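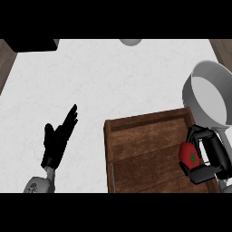 Simulated counter task: right gripper holding the red round item by the cutting board, left hand open, pan at right.

Pre-purchase inspection checklist, two-arm kitchen cell
Site: Nardale test kitchen
Filled in by: Wing-sze Lui
Date: November 8, 2025

1. Task shown in simulation before any order is placed
OK. Very happy with this one! The red item is held just above the right side of the board, and there is plenty of bare marble between the left hand and the board.

2. Gripper clearance at pan handle
Needs another look. In the render the handle passes behind the right gripper, and I'd like a side view before we settle on finger length. Veleck quotes two finger sets; please price both.

3. Counter layout matches the real room
Partly. Our counter is 4 inches shallower than the one Stoncombe modeled. Ask them to rerun it at our depth (they were quick last time, so I'm hopeful).

4. Emergency stop within reach of both operators
Not checked. Budget for a second button anyway.

5. Guarding and floor marking
OK on paper. Krishnan's panels fit the doorway side with no cutting, a lovely surprise.

6. Food-contact surfaces
Open. Need the cleaning sheet for the finger pads, plus a price for spares. Pads are the part I expect us to go through fastest.

7. Power and circuit load
OK. Cheuk-hei Ho went through the panel and we can stay on the existing circuit.

8. Cost of safety items
Guarding, second stop button and spare pads come to up to $3800. Keep this on its own line, separate from the arms, so it doesn't get trimmed when the quotes are compared.

9. Warranty and service
Stoncombe offers 18 months on the arms. Hands are covered separately; get that in writing.

10. Training
Include 2 operator sessions in the order. I'd love to have everyone through them by March.

Result: go ahead with quotes, hold the order until items 2, 3, 4 and 6 are closed.

Comment, C. Ho: Agree on all of it. Can we add a lockable cover for the controller to item 5? Veleck has one that fits.

Reply, W. Lui: Yes, great idea, added to the quote request.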